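**Sorting trays and push buttons: revised storage notes**

The Winden play library now lends its large push buttons by the tray. Until February they were stored in a single bin with the soft toys, and caps were getting scratched. Each tray has a raised rim and a textured base, and is kept on the counter until it has been checked in.
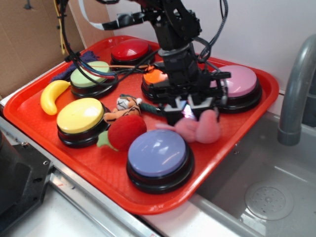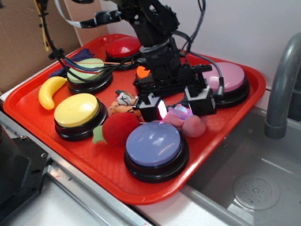
Red tray with dome-topped buttons and small soft toys, banana, strawberry and tiger among them.

Check-in goes in this order. Take the soft toys out first and put them in the mesh wash bag. Wipe each cap with a damp cloth, then the base – do not hold a button under the tap. Press every cap 15 times. A cap that sticks more than 2 times goes to the repair shelf with a Valo tag, and the color is entered on the loan card.

Plush items are washed cold and air dried for seven hours before they go back. Plastic play food is washed by hand. Cloths are folded and packed last, on top of the buttons.

Lâm Cù has relabeled the shelves to match the cards. Phan trays are on the lower shelf and Plalero trays on the upper one. Old cards with the handwritten numbers are still valid – please do not throw them out. Replacement caps are stocked in red, yellow and pink only. Other colors have to be ordered, so report a cracked cap on the day of return.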